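Route 10 changes from March, who is actually riding it?
Local Transit > Buses and Shuttles

fenderline
The new timetable for the 10 between Idlow and Sateck has been up for a while and I have not seen a thread on it, so I am starting one. Main changes as I read them:

The loop past the Mocanu works is gone. Buses stay on the main road both ways.
The first departure from Idlow is earlier.
The last bus back from Sateck is the same as before.
Two stops on Canal Street are merged into one, outside the pharmacy.

I ride it most mornings. My trip is shorter now and the bus is usually where the sign says it will be. I would like to hear from people at the other end of the line.

oldgarage
I worked for the operator before Pruvaren took over the contract. The Mocanu loop was put in when the works ran three shifts. It runs one now. Every time we looked at the numbers the loop carried a handful of people and made everybody else sit through a left turn with no signal. I would have cut it years ago.

Tincuța Iordache
I am one of the handful. From the works gate to the main road is a walk with no sidewalk for the first part and no lights. In summer that is fine. In March, when the change came in, I was walking it in the dark with trucks going by. If they wanted to take the loop out they could have kept it for the start and end of the shift. That is two trips a day.

oldgarage
Two trips a day that run a different route from the rest is how you get people standing at the wrong stop. We tried that with the school trips and the phone never stopped ringing.

Tincuța Iordache
The people at the works stop all work at the works. They know what time their shift starts. I do not think they would be confused.

fenderline
I have to side with Tincuța on that one. School trips change with the school calendar. A shift trip is the same every working day.

kerbside_lou
Does anyone know if the merged Canal Street stop is getting a shelter? The old one by the bank had a bench and a roof. The new one is a pole.

tw_north
I asked the driver and he said the shelter belongs to the town and the pole belongs to Pruvaren, so moving one does not move the other. I wrote to the town and got an automatic reply.

kerbside_lou
That sounds right, unfortunately. I will write too. My mother uses that stop and she can't stand for long.

halfpast
I ride from the Sateck end. The early trips are better. The afternoon is worse. The bus that used to leave just after the clinic closes now leaves just before it closes, so the clinic staff wait for the next one. There are always people waiting there now who did not have to wait before.

oldgarage
That will be the driver break. When you take the loop out you save minutes on every round trip, and the scheduler has to put them somewhere. They moved the afternoon trips forward so the break falls at the Idlow end, where there is a restroom.

halfpast
I have nothing against the drivers having a restroom. They could hold the bus at Sateck and shorten the break at Idlow.

oldgarage
They can't shorten it. The break length is in the labor agreement.

halfpast
Then move the whole afternoon later. I don't see what is so special about the current times.

oldgarage
The school run out of the same garage. The same buses do both. If the 10 gets back late there is no bus for the last school trip.

fenderline
Do you know that for the new timetable, or is that how it was when you were there?

oldgarage
How it was when I was there. I doubt they bought more buses.

tw_north
They did get 2 more. Both are in the new colors and I have seen them parked by the wash. I have not seen either of them on the 10 yet.

oldgarage
Fair enough, I stand corrected on the buses. They still need drivers for them.

mapleandfifth
Adding a bit on the money side, as I went through the service notice. The operator counted 2,475 boardings on the 10 in the month before the change. The contract says that if the monthly count goes below 2,000 the town can ask for the timetable to be looked at again. So if enough people give up on the afternoon bus, it does get reviewed, but only after they have given up on it.

Tincuța Iordache
Was that number counted with the loop or without?

mapleandfifth
With. The notice does not say how many of them got on at the works.

kerbside_lou
How do they count? Half the time the card reader is out and the driver waves people on.

mapleandfifth
From the card reader, plus cash fares. So anyone waved on is not in it. If the reader is out, ask for a paper ticket. Those are counted.

dovetail_k
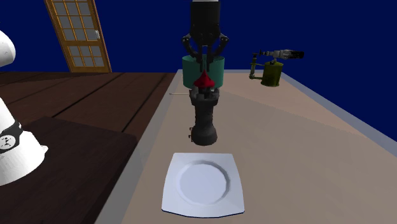
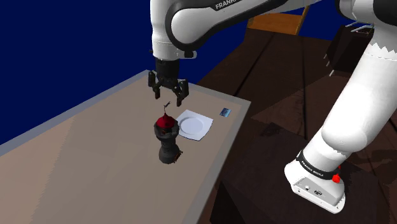

Simulated views, long beige table and black gripper in both.

On the actual topic, I ride from the middle of the line and nothing much has changed for me except that the bus is less full when it reaches my stop in the morning. I used to stand and now I get a seat.

halfpast
Less full in the morning fits with what Tincuța said. Some of the works people must be driving now.

Tincuța Iordache
Several of them share a car. I would too, but it is full. I have asked the works office whether they would pay toward a shift trip and they said they would think about it if the operator put a price on paper.

fenderline
Has anyone asked Pruvaren for a price?

Tincuța Iordache
I called. They told me requests like that have to come from the town.

tw_north
And the town will send you an automatic reply.

oldgarage
Don't go through the general address. Ask for the person who handles the transit contract, by job title, and put the route number in the subject line. Say that the works is willing to talk about paying. That part will get it read. And ask for a trip that starts at the works and then joins the 10, with its own number. It keeps the 10 clean and you won't get the wrong stop problem I was complaining about.

Tincuța Iordache
Thank you, that is useful. I had not thought of a separate number. I will write it tonight.

halfpast
Could you put the clinic in the same letter?

Tincuța Iordache
I would prefer to keep it to one thing. If you write your own I will sign it.

halfpast
OK. I will ask at the clinic desk who would sign as well.

mapleandfifth
Comments on the timetable are open until 15th July according to the notice on the bus. The form is at the Sateck library desk and at the ticket window in Idlow. There is an online version but it would not accept my stop name with the apostrophe in it. Leave the apostrophe out and it goes through.

kerbside_lou
Filled mine in for the shelter. There is a box for "other" at the bottom and you can attach a page.

fenderline
I will put mine in for keeping the morning times as they are. I know that is not what everyone here wants, but if only the complaints go in they may change the part that works.

halfpast
No argument from me on the mornings. Leave those alone and fix the afternoon.

tw_north
Saw one of the new buses on the 10 today, first trip out of Idlow. The stop display inside was still showing the Mocanu works as the next stop. I told the driver and he said he had already reported it.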